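Scoring grasp-point consistency in hand-held gripper demonstrations

Ultia toolkit documentation, last revised 27th August

The procedure below measures how consistently a set of demonstrations grasps the same part of an object. It was written for container tasks, where the operator closes the gripper on a wall or rim and moves the whole container. The output is one score per task, which we use to decide whether a task goes into policy training or back to collection.

You need the Ultia command-line tools, a calibrated wrist camera and a set of recorded episodes. The method was tuned on sets of 1,000 episodes. Smaller sets run without errors, but the confidence interval widens quickly and the score should be read with that in mind.

Step one: find the contact event. Load the finger-width signal for each episode and smooth it with a short median filter. Contact is the first point at which the width stops decreasing while the close command is still active. Thin cardboard complicates this. The wall bends before it resists, so the width curve has a shoulder instead of a clean stop. Set the detector to mark the start of the shoulder and keep that setting for the whole task.

Step two: express the contact point in the object's own coordinates. For a box, fit a plane to the grasped wall and a line to the rim above it. The contact point is then two numbers, the distance along the rim from the nearest corner and the depth below the rim. Divide both by the length of the wall so that boxes of different sizes can be compared. 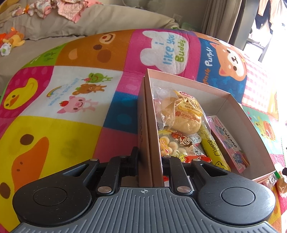 Folded walls need a separate rule. Many retail boxes have a doubled side panel, and the fit sometimes locks onto the inner layer in one episode and the outer layer in the next. Force the fit to the outer layer with the outer-surface option. Without it, depth values split into two clusters and the score drops for reasons unrelated to the operator.

Step three: remove bad episodes. Drop any episode in which the contact detector fires more than 3 times, as these are usually regrasps. Regrasps are useful data, but they belong in a set of their own. Keep the rejected list - it is needed again in the last step.

Step four: compute the score. Take the median contact point for the task and the median distance of all episodes from it. The score is one minus that distance, clipped at zero. Run it per operator first, then pooled. If the pooled score is much lower than the individual ones, the operators have each settled on a different grasp, and averaging over them will give the policy a target that falls between the two.

Step five: compare against the rejected list. Plot rejected and accepted contact points on the same axes. If the rejected points sit close to a corner, the collection instructions should name a minimum distance from it.

The Orkadia export writes depth with the opposite sign. Flip it before step two.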